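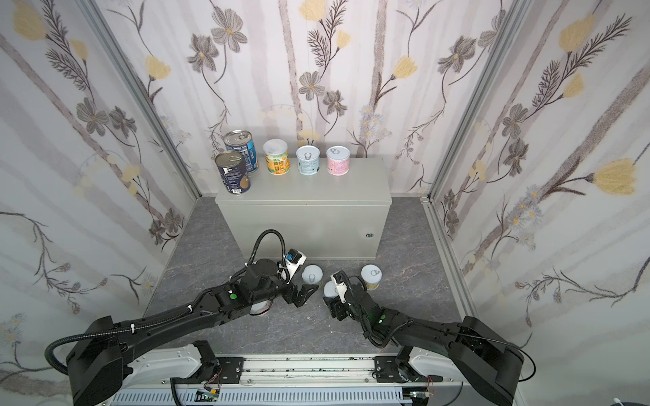
Two arms at work in one of the wallpapered booths at Skalo. The right gripper holds a can; five more stand along the top of the cabinet.

The booth is small enough that Ayman Kabbaj can touch both side walls without leaving his stool. He has been in it since seven in the morning, moving cans. He picks one up, carries it to where the instruction sheet says it should go, lets go, and brings the arms back to their starting position. Then he presses a foot pedal to mark the end of the take and starts again.

He does this without touching a can. His hands are on a pair of lighter arms clamped to a bench, and the two black arms inside the booth copy what they do. When he bends an elbow, the elbow in the booth bends. When he squeezes a trigger, a gripper closes. The system is called Adham, and the people who use it talk about "driving" it.

Kabbaj used to repair sewing machines. He says the work has more in common than he expected.

"You learn how much play there is in a joint," he says. "There's a bit of slack at the wrist when you change direction. After a week you stop noticing you're correcting for it."

Skalo rents two floors of a former printing plant and does one thing there. It records people showing robots how to do small household and shop jobs. Its customers are companies that train the software that will later run the arms with no person attached. One of them, Flavach, wants shelf work: taking cans down, putting cans up, sorting them, turning them so the labels face out. The order calls for 3,000 takes.

A take lasts under a minute if it goes well. The computer saves the position of every joint along with the video, including the view from a camera mounted above the gripper, so that each movement can be matched with what the arm had in front of it at that moment. The training software works from those pairs.

Ashraf Mansour runs the floor. He came to Skalo from a packaging line, where the robots were programmed point by point and every box arrived in the same place. Shelf work does not suit that method. Cans come tall and short, with plastic caps or pull tabs, and people leave them wherever they like.

"On the line, if the box was two inches off, we fixed the line," Mansour says. "In a kitchen you can't fix the kitchen."

So the takes are varied on purpose. Between them the operator rearranges the cans from a list that a script prints out each morning. Some layouts are easy. Others put one can close behind another, so that the gripper has to come in from the side or move the first can out of the way. The wallpaper is changed too. Skalo keeps several patterns on hand, florals and stripes mostly, and swaps the floor covering at the same time. Software trained against a single plain wall tends to have trouble when the wall is different, and paper is cheap.

Mistakes are handled with more care than a visitor might guess. If Kabbaj knocks a can over and stands it back up in the same take, the recording is kept and tagged as a recovery. Flavach asked for these. A take is thrown out if he stops in the middle, or if he makes a movement that has no purpose, such as a hesitation while he thinks about lunch. In February the reviewers rejected 129 takes, and Mansour went through a good share of them with the operators, one by one, on the big monitor in the break room.

"Most were hesitation," he says. "You can see a person thinking. The arm hangs there. We don't want to teach it to hang there."

The two-armed takes are the hardest. Anyone can pick up a can with one gripper. Using both means keeping the elbows apart and deciding early which arm goes first. New operators often park one arm and forget it, then swing the other one into it. The controller stops the motors before anything bends, but the take is lost and the arms have to be reset.

The arms hang on brackets made by Demchenko, a machine shop across the street, and the wiring at the base is left open so that a bad board can be swapped quickly. Cables are tied along the arms with plain cable ties. They wear where they flex, and operators check them before each shift.

Shifts are short, with a break every hour. Kabbaj says his shoulders are fine but his eyes get tired, and he has started to look at shelves differently when he shops. He reaches for the can at the front, and then he thinks about how he would get the one behind it.

At ten past eleven he finishes a layout, gets up, opens the side of the booth and moves the cans by hand to match the next line on his sheet. It takes him a few seconds. Then he sits down, puts his fingers back in the triggers and presses the pedal.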